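We use cookies to remember your settings. By continuing to browse you accept our cookie policy. Accept | Manage preferences

# Estico Kitchen Episodes: data card and house rules

Maintained by Anitha Iyengar, Tillotix. Last revised Friday, April 17, 2020.

## What is in the set

Simulated kitchen episodes for a two-armed robot with multi-fingered hands. Each episode is one attempt at one short task, such as moving a bottle from a cabinet to the counter. The release holds 1837 episodes in 47 kitchen layouts. Every episode has head camera video, joint positions for both arms and hands, a task sentence and an outcome label.

Head camera video is stored with its black bands at top and bottom. Do not crop them. The camera calibration file assumes they are there, and cropped clips will give wrong projections.

## Rules for recording

1. Check the task sentence against the layout before you start. If an object in the sentence is missing, skip the layout and log it.
2. Start with both arms in the rest pose from `config/rest.yaml`.
3. Stop at 60 seconds. An unfinished attempt is saved with the label `timeout`.
4. Keep failed attempts. Deleting them makes the success rate useless to anyone downstream.
5. Do not reset an object by hand in the middle of an episode. End the episode and start a new one.

## Rules for labels

Outcome is one of `success`, `fail`, `timeout` or `void`. Use `void` only for simulator faults, such as an object passing through a shelf. A dropped object is a `fail`, even when it lands where it was meant to go.

Task sentences name objects by what the camera shows. Write "gray bottle with the blue cap" and leave out any guess about the contents. If an object can't be told apart from two or three likely things, use a plain shape and color.
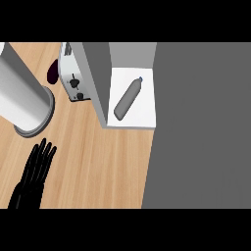
Hrvoje Kadrić objected to that last rule in review: a sentence like "dark oval object" is safe to write but hard to train on, and the asset list already knows the name of every item. He asked for both to be stored. From version 3 there are two fields, `task_seen` and `task_asset`. The first is written by the annotator and the second is filled in from the asset list. Don't copy one into the other.

An arm that is out of view is still part of the episode. Its joint values stay in the log, and annotators should not mark it as idle unless the log shows no motion from start to end.

## Splits

Split by layout, never by episode. The file `splits/test.txt` lists the 19 layouts held out for testing. Results on a random episode split should not be reported as Estico results.

## Known problems

- Layouts built from the Westel asset pack have cabinet floors set slightly too high. Objects may settle for a moment at the start.
- Contact forces at the fingertips are noisy. Use them for contact yes/no only.
- Some October recordings lack the left wrist angle. They are marked `partial` in the index.

## Use

Fine for training and testing grasping and placing in simulation. Not to be used as evidence that a controller is safe near people. Anyone moving a policy to a physical arm needs a separate risk assessment for that arm and that room.

Report label errors in the tracker with the episode ID and the time in seconds. Requests to add layouts go through the Segura branch.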